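Small Parcels, Long Roads

The best mail I have ever received came in a crinkly plastic bag with 11 packets of beans inside, every one of them labeled by hand. I planted them all. I told everyone at work about them, and I'm still telling people!

Seed swapping by mail is having a wonderful run. The Charbonneau exchange, which I joined last October, has 1150 members, and they'll send you almost anything that sprouts (a purple-podded pea, a squash as long as your arm) for the price of a stamp and a promise to save some seed. 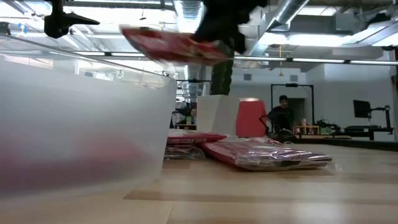
A red package in clear wrapping above the table.

My favorite find so far is a climbing bean called Jillow. It takes 70 days from planting to first picking, it wants a tall pole and plenty of sun, and it tastes like a fresh chestnut. The grower who sent it got hers from a neighbor's shed, in a coffee can, with no name on it at all.
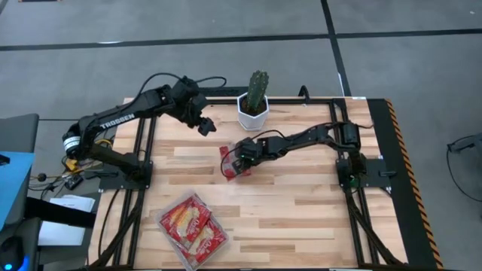

Liv Kristiansen
Contributing Writer, April 2020

Then there are the tomatoes – oh, the tomatoes. Sollis is a small yellow one that splits if you look at it wrong, and I'd grow it again tomorrow. One member keeps 105 kinds in envelopes in her spare fridge, filed by color, and she answers every letter. I asked her for something that could stand a cold, windy balcony. She sent two kinds and a page and a half of advice, most of it about string.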